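Juntunen Releases Under-Mattress Breathing Monitor for Infant Cribs

PLIVSTEAD — Juntunen has released the Dresard, a breathing and movement monitor that sits under a crib mattress and sends readings to a bedside receiver. The unit is intended for use at home with infants from birth until they begin to stand in the crib. It goes on general sale in January.

The Dresard consists of a flat sensor pad, a control box and the receiver. The pad registers small changes in pressure through the mattress. Software in the control box separates breathing from rolling, kicking and vibration in the floor, then passes a reading to the receiver every 2 seconds. Nothing is attached to the child, and the pad does not need to be charged.

"Parents in our home trials wanted a monitor they could set up once and leave in place," said Orathai Nakpan, product manager at Juntunen. "Most of our design time went into the mounting and the alarm settings. The sensor itself was settled fairly early."

Home trials took place in Plandemthorpe, where 133 families used the Dresard for one winter. The trial units logged over 3000 nights of use. Families kept a written record of each alarm, and these records were compared with the data stored in the control box.

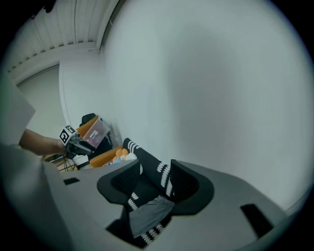 Most false alarms were traced to the pad shifting toward the foot of the crib. The production version has a ribbed underside and two straps that fasten to the crib base. A second group of alarms occurred when a parent lifted the child without pausing the monitor. The receiver now gives a low tone before the full alarm, and the delay between the two can be adjusted.

"The low tone was a late addition," said Tarek Tahiri, who led the firmware work. "It required changes to the timing on both the control box and the receiver, and we retested the whole alarm sequence afterward."

The receiver stores 600 hours of readings. Parents can view them on the receiver screen or copy them to a computer by cable. The Dresard does not require a phone, an account or an internet connection — readings stay on the device unless the owner copies them.

The Dresard is not a medical device and is not intended to diagnose, treat or prevent any condition. Parents should continue to follow their pediatrician's advice on safe sleep. The monitor should be used only with a firm, flat mattress and a solid or slatted crib base.

Replacement straps and power adapters will be sold separately. Retail inquiries should be directed to Siu-ming Chow in the Juntunen sales office, Plivstead. Press inquiries and requests for review units are handled by Yusri Krishnan at the same address.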